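Stistero Head Camera Kit for Recording Kitchen and Service Work

Product code: ST-211
Status: in stock
Page updated: 12/24/24

The Stistero kit is a light camera set that a person wears on the head during normal work. It records what the hands do, from the worker's own point of view, and the recordings are used to train robots with two arms. We made it for teams who need many hours of real hand work and do not want to build a copy of a kitchen in their laboratory.

The kit is worn with an elastic band and weighs less than most bicycle lamps with a battery. The battery and the storage unit are carried on a belt clip. After ten minutes most people forget that they have it on. This is important to us, as a worker who thinks about the camera moves in a stiff way, and then the robot learns stiff movements.

The lens looks down at an angle, so that both forearms and the work surface stay in view when the person stands at a counter. The angle can be changed with one screw. For a tall person at a low counter we advise to set it one step lower than the standard position.

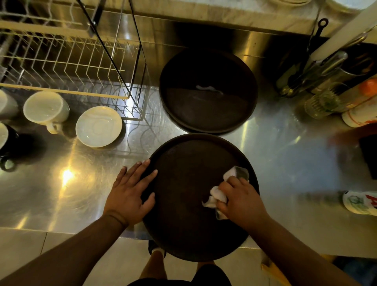 Cleaning and wiping tasks are what our customers ask for most often. Wiping looks simple, but for a robot it is difficult. One hand must hold the object still and the other must press and move a soft cloth, which changes its shape all the time. A good recording must show both hands together, without one hiding the other for long. Steel counters bring one more difficulty, the reflections. The exposure control of the kit was tuned for shiny metal and dark objects in the same view, and it can be locked before the start of a session so that the brightness does not jump.

What is in the box

Camera unit with head band (one size, washable)
Belt unit with battery and storage
Two charging cables
Screw key for the lens angle
50 adhesive task labels, for marking the start of a session
Printed guide

Recording and files

The kit records up to 4 hours on one charge. Files are saved in short parts, so if the battery becomes empty you lose only the last part. The Parby software, included in the price, joins the parts and lets you mark the beginning and the end of each task. You can mark a task as "wipe tray" or "stack plates" or write your own words. Export is possible for the whole session or for single tasks.

The belt unit has space for 1,000 marked tasks before you must empty it. Please empty it more often than this.

Known limits

The kit does not measure force. If you need to know how hard the hand presses the cloth, please look at our Ackroyd glove, which is sold separately and takes its time signal from the same belt unit. Steam on the lens is still a problem near dishwashers. A new lens cover is planned, but we do not have a date for it.

Service and questions

Orders and loan sets are handled by Joanne Kettle. Technical questions go to Barry Garside at our Caltell workshop, who also repairs the belt units. Please write the serial number in your message, it is printed on the inside of the belt clip.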